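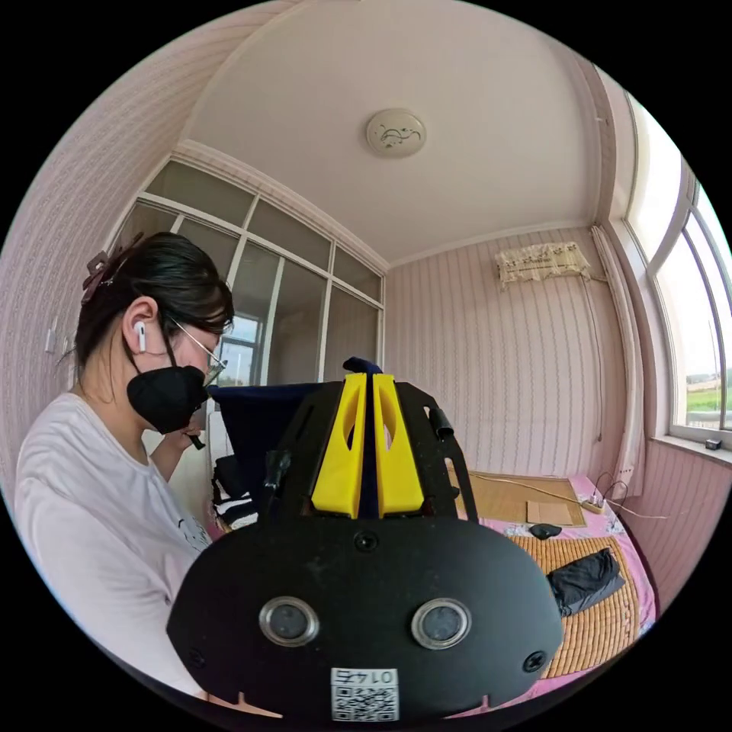

Orellana Research Group: minutes of the May project meeting

Present: principal investigator, both co-investigators, project officer, two research assistants, statistics adviser. Apologies from the Greda partner college.

Meeting opened at 2.10 pm.

1. Minutes of the last meeting

Agreed, with one change. Item 4 had said the Greda partners were "fully committed" to the second survey wave. They had said they would look at their timetable. Wording altered.

2. Survey of part-time students, wave one

The project officer reported 400 completed questionnaires against the 2000 named in the funding application. The principal investigator felt this was a fair start given exam season. The statistics adviser asked where the 2000 had come from in the first place and was told it was in the application. He said he knew that.

It was proposed that a further reminder email go out. The research assistants pointed out that students have already had three, and that the last one brought in 7 replies, two of them asking to be taken off the list. One more reminder will go, shorter, and with the prize draw moved out of the subject line.

The adviser does not think wave one can support the comparison by age group as planned. The over-fifties are too few. He would sooner see that section dropped than padded. Not settled. He will circulate a page on what the numbers can bear.

3. Career confidence scale

Fourteen items at present. One co-investigator is unconvinced that items 3, 9 and 12 measure anything apart from whether the student slept well. The other noted that the scale has been used widely. The first replied that so have horoscopes. It was agreed to run the usual reliability checks before arguing further. Interview notes from the pilot suggest that several students read "vocational" as meaning manual trades, so item 5 will be reworded whatever the checks show.

4. Utex transcription service

The free trial covered 14 interviews. Staff time saved was put at half by the supplier. The research assistants, who corrected the transcripts, put it at very little. Names of courses came out badly and pauses were left out altogether, a problem for the counselling interviews. The supplier has offered a discount for a two-year agreement. Members could not see why anyone would sign for two years on this showing. Declined for now. The project officer will ask what happens to the trial recordings and wants the answer in writing.

5. Prundeck workshop

Draft programme received. Members questioned the session called "Transforming Futures", which has an hour and a half and no speaker. The principal investigator will offer a talk on early findings, provided they are described as early. Travel for two people only.

6. Budget

Underspent on incentives, overspent on room hire. The project officer warned that the funder may not allow money to be moved between headings so late. The principal investigator believes it will. The officer asked for this to be minuted.

7. Any other business

The door code for the interview room has changed again. Ask at the office.

Next meeting: 2 pm, same room, after the reliability checks are in. The adviser asked that papers arrive before the meeting this time.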